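The Lid Knows Something You Don't
By Samina Rana

Every office has a shelf where travel cups go to be forgotten. Ours, above the sink at the Vallness building, is deep enough that the back row has its own climate. I went in on a Tuesday in May, looking for the one I'd left there over the winter, and came out with a new respect for lids.

Cups are simple. A cup is a hole with walls. The lid is where the arguing gets done, and everyone who drinks coffee on a train has strong views about it. Gergely Bozsik, who sits across from me, owns 4 travel cups and trusts one of them. The others, he says, are for water and for guests.

His test is to fill the thing, close it, and carry it in a bag with a library book. I asked whose library book. He changed the subject.
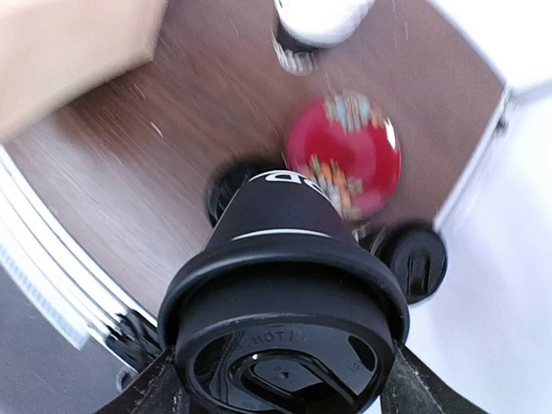 A black travel cup from the lid end, with its raised spout closure and a warning that begins "HOT."

I have a soft spot for the embossed warning, black letters on black plastic, legible mainly to people who have already burned their tongues and have time to read. Aminu Lawal used the same cup for 6 years before he noticed his had any writing on it. He thought it was grip.

Then there is the washing. A spout closure has corners no sponge was ever introduced to, and old milk finds every one. Bushra Farooqui swears by a baby-bottle brush and an overnight soak with baking soda. I tried it. The water went the color of a pond, and I have decided not to think about last November.

I did find my cup in the end, behind a fondue pot. The lid was on another cup, and fit that one better.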